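Small Furniture, Plain Surfaces: A Conversation at the Geltotstead Workshop

October 27, 2023

The product workshop at Geltotstead develops small storage and desk pieces for the Brolia range. Its design lead received us to discuss color, hardware and the surfaces on which new pieces are reviewed.

The workshop keeps 368 finish samples on file, and selection takes up much of the early work. "We begin with color and settle the form later," the design lead said. "A customer sees the front of a piece before anything else, so the front must be resolved first."

Round forms have received particular attention this year. According to the design lead, they ask more of the person choosing the finish. "On a square drawer front, the divisions are given to you. On a circle, you must decide where each color ends. A diagonal gives the middle band a length that the outer sections do not have, and the strongest color generally belongs there."

Knobs are treated as part of the same decision. The workshop prefers a gold tone with warm colors and accepts it with muted greens. "Three knobs in a line will hold together three quite different colors," the design lead said. "We would not mix the metals."

A cream-white cylinder with an orange, yellow and gray-green face was on the marble-patterned surface during our visit, lying on its side.
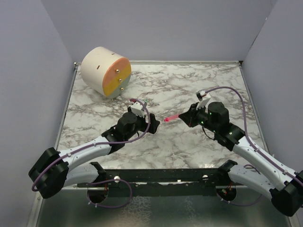 Reviewing on a Patterned Top

The choice of a veined surface is deliberate. "Plain white flatters everything," the design lead said. "People have stone patterns, wood grain and cloth at home. If a pale body disappears against gray and brown veins, we want to learn that early." Side panels are kept in quiet grays so that they do not compete with the piece.

The Postma catalog, issued in October, lists the current finishes. Requests for individual samples should be made in writing to the Geltotstead office, quoting the finish number.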